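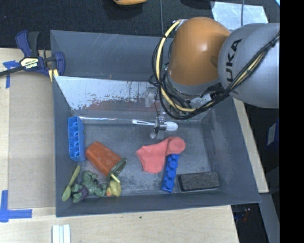

Bin picking: arm faults out on descent, only near the walls

Prakdale Automation Forum > Grippers and end effectors

ftm_antunes
7 August 2021
Mixed-object picking from a fixed bin, KUKA arm, Ornus controller on the gripper side. Out of 1,000 attempts overnight we had 20 protective stops, all on the way down and all within a hand's width of a wall. Force limit trips, arm holds position, cell waits for a reset. Flat items such as the spoons and the sock are worst. Payload data has been checked. Any ideas before I raise the limit?
Filipa Antunes

desow_mick
Don't raise the limit. Look at your cable dressing first. That bundle hangs in a loose loop beside the wrist, and if it goes tight at some wrist angles the controller will read it as contact force.

thchuang
I disagree. Cable drag would show up as a slow ramp. What does the force trace look like in the last second before the stop?

ftm_antunes
Flat, then a step. No ramp on the ones I have opened so far (7 of them).

thchuang
Then it is touching something. With sloping walls the collision model matters a lot. Ours had the bin entered as a plain box, so the planner thought there was clearance low down where there was none. Same symptom.

desow_mick
Could be both. I have seen a cable snag give a clean step. Log the wrist angle at each stop before ruling it out.

vermeulen_kit
Is the bin still where you calibrated it? A clamp on the rim will hold until something knocks it. We now touch off on 2 corners at every shift change.

ftm_antunes
Touched off this morning. Rear corner fine, front left out by 7 mm. The model also has vertical walls – my mistake, copied from the old cell. Wrist angles show no pattern.

thchuang
Correct both and rerun with the limit unchanged.
Tzu-hsuan Chuang

desow_mick
Fair enough on the angles. I would still shorten that loop.

ftm_antunes
Walls remodelled, bin realigned, rerun set for tonight. Cables stay as they are until I have the new log, otherwise I won't know which change did it.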